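Joltport charger swap: your questions

Last updated 7th August

I've had a pile of emails since I posted that Joltport is swapping some of its older laptop chargers, so I've put my replies in one place. I don't work for them, I just own one of the things (and yes, mine was on the list!).

Which chargers are being swapped?

Only the Gurano 70 and the Gurano 105, and only the ones sold before December. Look at the label between the prongs. If there's a K after the model number, you're in. The little Tiêu travel charger isn't part of it, whatever that forum post said.

What's wrong with them?

The cable can work itself loose where it goes into the brick, and then the laptop charges in fits and starts. Mine did it for weeks and I blamed the battery, the socket, the laptop, everything except the charger. 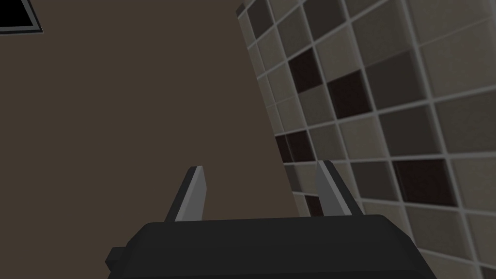
A gripper with its two fingers apart (computer render)

Do I need the receipt?

I didn't. They asked for the serial number and a photo of the label. If your label has rubbed off, ring them, as the web form won't let you past that page.

How long does it take?

Mine took 10 days from filling in the form to the parcel arriving. A couple of readers waited longer, mostly people who wanted the 105 with the long cable – it seems to be in short supply.

Can I keep using the old one while I wait?

Joltport says to unplug it and stop, so that's what I did. I borrowed a charger from work and grumbled a bit.

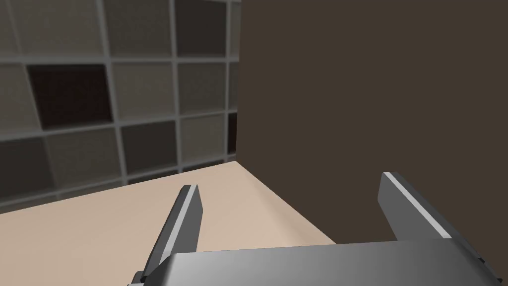

Who pays the postage on the old charger?

Joltport does. There's a prepaid label in the box with the new one, and you've got four weeks to send the old one back. I used the same box and dropped it at the corner shop.

I bought mine from Kastis. Do I go back to the shop?

You can, but they'll only fill in the same form for you at the counter. I'd do it at home with a cup of tea.

Will the new one fit my laptop?

If the old one did, yes. Same plug, same size, slightly stiffer cable. It does get in the way on my desk, but I can live with that.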